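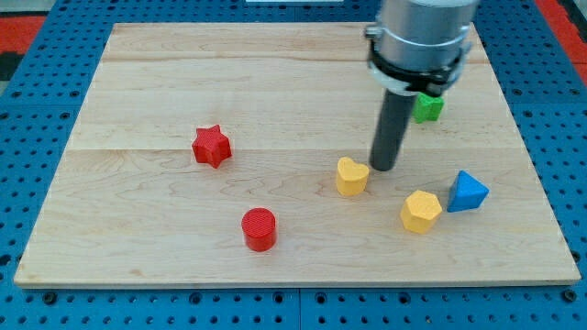

Rod tip beside the yellow heart, with the red star and the red cylinder further over on the board.

Flultum: pushing blocks by remote control

Hello! This is the README for Flultum, a set of recordings in which a person steers a robot arm from a distance and uses it to shove coloured blocks about on a wooden board. There's no gripper. The arm has a rod on the end, the rod touches a block, and the block goes where you've pushed it (or a bit to the left of where you meant, if you're me). Every push comes with the sentence the operator was trying to carry out, written in ordinary words.

I'm Meifang Xie. I put the release together and I drove a fair share of the recordings. Paraskevi Gavalas wrote the control software, which is called Brabec, and nearly all of the checking scripts. We both work at Testari, and the recordings were made in our workshop at Netmont. If something in here is wrong it's probably mine, and if something in the code is clever it's hers.

What you get

2,447 demonstrations, each one a single instruction carried through from start to finish. 600 of those are held back as a test split, and they're in their own folder so that you can't load them by accident. (I did this twice while writing the loader. Hence the folder.)

Inside each demonstration folder you'll find:

frames: the camera view of the board, as numbered stills
rod.csv: where the rod tip was, in board coordinates, one row per still
stick.csv: what the operator's hand was doing on the control stick
say.txt: the instruction, one line, plain text
notes.txt: anything the operator wanted to add afterwards, often empty

The stick file and the rod file don't match exactly and they aren't meant to. Brabec smooths the hand movement before it goes to the arm, so the rod lags a touch behind the stick. If you want to learn from what the person asked for, use stick.csv. If you want what the arm did, use rod.csv. Please say which one you used when you write it up, it makes a surprising difference to how jerky the result is!

The instructions

We didn't work from a fixed list. Whoever was sitting beside the operator made up the next instruction by looking at the board, typed it in, and off we went. So you get very tidy ones and very loose ones all mixed together:

push the star over to the green block
move the yellow heart away from the hexagon
slide the red cylinder to the front edge
put the blue triangle between the star and the heart
nudge the heart left a tiny bit
get the two red ones touching

I've left the spelling alone, so "cylinder" turns up in some interesting forms. People also called the same thing by different names. The blue triangle is "the wedge" in plenty of the Friday recordings, and the cylinder is sometimes "the round one". I thought about cleaning all this up and then decided it was the most useful part of the whole set. If you'd like it tidy there's a file called names.txt with every variant we found and the name we'd have chosen.

One thing to watch: left and right are always from the operator's seat, and the operator faced the board from the same side as the camera. Near means towards the front edge of the wood. We had a long argument about this in July and the seat won.

How a recording goes

The operator sits with the stick and a screen showing the camera view, the same view you get in the frames folder. I pushed for this quite hard. Our early tries let people look straight at the board, and they'd lean over and peer behind the rod, and then of course the recordings were full of choices based on things the camera couldn't see. With the screen only, if the rod hides a block from you, it hid it from them too.

The start of a recording is the moment the instruction is accepted. The end is when the operator presses the button to say they're happy. Nothing is trimmed from the middle, so there are pauses where somebody is thinking, and a few where somebody is clearly drinking tea.

We don't tidy the blocks between demonstrations. Wherever the last one left them is where the next one starts. Now and then things ended up in a clump in a corner, and then we'd scatter them by hand and start a new session. The session number is the first part of the folder name, so it's easy to tell which demonstrations follow on from each other. If you're making your own splits, split by session! Neighbouring demonstrations share nearly the whole board layout and you'll fool yourself otherwise.

Pushing is harder than it looks

If you've not tried it, here are some things I'd have liked to know at the start.

The cylinder is lovely to push. It doesn't matter which side you come at it from, and that's about the only block I can say that of. The star is the opposite. Get the rod into one of the inner corners and it sits there nicely and you can steer it; touch it on a point and it spins on the spot and you've gone nowhere. You'll see operators circle round the star quite a lot before they commit, and I'd keep those bits in your training data, they're doing real work.

The heart has a dip at the top which holds the rod well, so most people went for that when they wanted it to travel point first. To bring it back the other way they'd push on a side, straighten it, push the other side, and so on. It's a bit like walking a wardrobe across a room.

The hexagon has flat sides and behaves itself if you hit the middle of one. Off centre, it turns. The triangle turns whatever you do.

Light contact works better than a hard shove nearly every time. In the first sessions you can see me bashing into things at speed, and by the later ones I've calmed down. I've not removed the bashing. There's a line in each session's info file giving the operator as a letter, with a count of how many sessions they'd done before, so you can leave out the beginners if you like. I'd be curious to hear whether it helps.

Coordinates and other dull but needed things

The origin is the front left corner of the wooden board, from the operator's seat. x goes right, y goes away from you, both in millimetres. We don't record a height. Brabec keeps the rod tip at one level just over the wood and the operator can't change it, so the stick only ever moves in two directions.

Coordinates are for the board, and the blue bench underneath isn't part of it. The control software stops the tip before it reaches the edge of the wood. If the operator was pressing against that limit, the stick file carries on showing movement while the rod file stands still, and there's a column called limit which goes to 1. Don't treat those rows as a mistake in the data.

Block positions are not included. I know, I know, everyone asks. We had no sensors on the blocks, and I didn't want to ship guesses from a tracker as if they were measurements. If you make your own and they're good, send them over and I'll link to them.

Known problems

3 sessions have the stick file shifted against the frames. They're listed in shifted.txt with the size of the shift, and the loader fixes them for you unless you turn that off.

The rod covers up part of the board in every still, and whatever's behind it towards the back suffers most. Instructions about a hidden block at the start of a recording do exist. Operators dealt with it by moving the rod out of the way first, so don't be alarmed if the arm sets off in what looks like the wrong direction.

A few instructions can't be done as written. Somebody asked for a block to be pushed on top of another one, for instance. Where the operator gave up, the outcome line in the info file says gave_up, and those are left out of the test split.

Daylight changes through the sessions and we didn't correct for it. The blue triangle suffers most, as its faces come out in quite different shades.

All our operators work here and most had used a robot before. Please don't take the set as a picture of how the general public would drive an arm.

Getting it going

Unpack the archive, run check.py from the top folder, and wait for it to say all good. It reads every file and compares it against the list, so it takes a while. After that look in loader.py, where the function you want is load_session. It gives back demonstrations in the order they were recorded. There's an option for stick or rod and one for skipping pauses, and both are explained at the top of the file.

You don't need Brabec to use the data. If you want to record more with your own arm, Paraskevi has put the control part in a separate folder with its own README, which is shorter than mine and better organised.

Changes in this version

This is version 4. The test split is new, names.txt is new, and the session numbers now start from one instead of zero, so any old lists of sessions you've kept will be off by one. The frames themselves haven't changed. notes.txt used to be missing when it was empty and is now always there.

Using it and getting in touch

Use it for research or teaching, change what you like, and mention Flultum and Testari when you do. Please don't pass on an altered copy under the same name, we had one mix-up like that with version 2 and it took ages to sort out.

Bug reports go to the issues page. For anything to do with timing or the stick, tag Paraskevi. For odd instructions, missing folders or questions about who was driving, tag me, and include the folder name, session number and all.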